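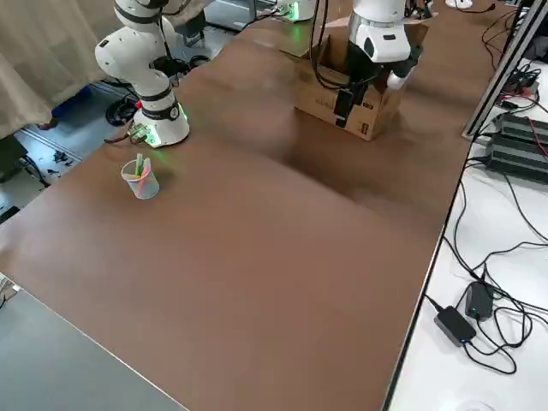

Photo: Dwivedi

Packing up and folding away: a June gallery

Hello again, and welcome to the summer gallery. It has been a long while since we put up anything about packing, and I have had the subject very much on my mind, as we spent most of June getting the Urnelstead rooms into some sort of order before the new shelving went in. There is a great deal of it (the shelving, I mean, though the same goes for everything that has to sit on it), and I have learned to love a cardboard box again.

The big brown tabletop at the start of the page is where the boxes get done. I do like a large table for this sort of work. You want space for an open box with its flaps up, and then you want the same again beside it for the things you haven't made up your mind about. The box in the picture has printing on its front, and I've always been happy to use a printed one a second time. A strip of paper tape and a thick pen will give it a new name in no time, and if you write on two sides as well as the top you'll thank yourself when it's under three others in the cupboard.

The little see-through cup with the coloured sticks in it, pale green and yellow and pink, is a cheerful thing to have on the table, I think. Small bits like those want packing in their cup if you possibly can. Stuff the top with tissue, slip the whole lot into a paper bag, fold the neck over and stand it in a corner of the box. I once tipped a pot of pencils loose into the bottom of a crate and was still finding them at Christmas!

As for what goes in first, we've always been a heavy-things-at-the-bottom household, with anything soft pushed down the sides. Our Lostia list, which began as one sheet of paper pinned up by the door, now runs to 714 lines, and it took 40 boxes to hold everything on it. Leads and plugs had their own box and I tied each one with a bit of wool. Do wind them gently – a lead that has been bent hard round your hand never quite forgives you.

And so to cloth, which I'd happily talk about all day. Curtains, dust sheets, tablecloths, the lengths you bought for a chair cover and never made up: all of it packs beautifully and fills the awkward gaps round other things. Let a big piece hang for a minute before you fold it, so that the weight of it pulls the worst creases out, and find your corners before you do anything else. I fold in half and half again, then roll, as a roll leaves fewer hard lines than a flat square pressed under a pile of books for six months. Cream and beige cloth I wrap in an old pillowcase, having lost a good pale tablecloth to the dust one winter.

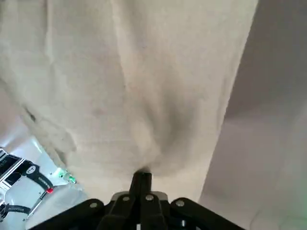
Should curtains be washed before they go into storage?
Wash them first if the label allows it, and dry them right through, even if that means an extra day on the line. Marks that hardly show in summer can turn yellow in a closed box, and a trace of damp is enough to leave the whole bundle smelling musty.

I'm always fond of the way plain cloth gathers when it's held at one point, with all those soft folds running down together. It does make me want to get the sewing machine out, but that is in box 6 and box 6 is at the back.

More pictures from Sternside will go up once the shelves are filled.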